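Projects > Clustau > Grant updates > Second progress report

Clustau gripper comparison: second progress report to the Corkdale Fund 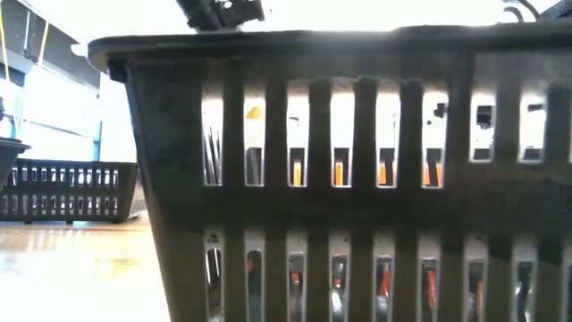
We've now been through the whole of the first comparison, and I'm pleased to say there is a good deal more to tell you than there was in March, when most of my report was about deliveries. The question you kindly agreed to fund was which sort of gripper copes best with picking mixed small items out of the slotted plastic baskets that repair shops and sorting rooms already own. We settled early on that we would work with the baskets as they come, with their thick rolled rims and tall slots, and let the arm do the adapting. I still think that was right, though it has made life harder. The side wall narrows towards the base, so an arm that comes down neatly inside the rim can find itself far too close to the plastic by the time it gets to the bottom. And with the windows behind the table as bright as they are, light pours through the slots and the fixed camera has a hard time of it, which I'll come back to.

What we tried

There were three grippers in this round. The first was the plain two-finger one that came with the arm, which we kept as our yardstick. The second was the Gikoda soft gripper, bought with your grant at 2,995 pounds including the adaptor plate. The third was a narrow-fingered design that we drew up and printed ourselves, and which has been through 12 versions so far (I had promised you four, I know). Each gripper was given 225 picks, using the same set of items, and we tipped the contents out and refilled the baskets between runs so that none of the three had an easier pile than the others.

The soft gripper was the best of them on anything rounded or slippery, and it was lovely to watch. It was also too wide. Near the walls it kept brushing the plastic and nudging the basket along the table, after which every position the camera had worked out was wrong. The two-finger gripper was dull and dependable in the middle and poor in the corners. Our own narrow one did well at the edges and down at the bottom, but the tips wear quickly, and one of them snapped on a corner rim on the very morning we had visitors.

I haven't put the full results table in this report, as Bergþóra Oddsson is still going through the recordings to check how we marked the near misses. We had two people scoring and they didn't always agree on what a drop was - if an item falls back into the basket and is then picked up at the second go, one of us called it a success and the other didn't. She has written a proper rule for it now and is applying it to everything from the start. You'll have the table as soon as she's happy with it.

Cameras and light

This took far more of our time than we had planned. Our fixed camera copes well enough on dull afternoons, but in strong sun part of the tabletop goes nearly white and the slots throw stripes of light across the wood, and the software will sometimes take a stripe for the edge of an object. Black plastic against a bright window is about as awkward a subject as we could have chosen. We tried turning the exposure down, which saved the table and lost us everything inside the basket.

A blind would help, of course, and we shall get one. Even so, I'd like to keep one set of runs in full daylight, as the people at Nørgaard, who have offered us a fortnight in their sorting room, tell me theirs is every bit as bright. We are also going to try a small second camera mounted on the wrist, looking straight down, and we have borrowed one to see whether the extra cable is a nuisance before spending any money.

Money and time

We are within budget overall. The gripper cost what we said it would, printing material has gone over a little, and travel is well under because nearly all the meetings were held by telephone. We are five weeks behind on the written comparison. Three of those went on the camera and the rest on waiting for a replacement controller board, which was sent to our old address and sat there.

With your agreement I'd like to move the unspent travel money across to cover the blind and the wrist camera. If you need that request on a separate form, do send it over and I'll fill it in straight away.

Next steps

Before the next report we intend to finish the scoring, repeat the corner picks with a tougher tip on the narrow gripper, and clamp the baskets for half the runs so we can see how much of the soft gripper's trouble comes from the basket shifting. Then it's off to Nørgaard with the whole lot in the back of a van. You would be very welcome to come and see it working there - there's a kettle, and parking at the side.

Report submitted 2022-11-14

2 comments | 5 shares

Contact the Clustau project | © Clustau | Back to top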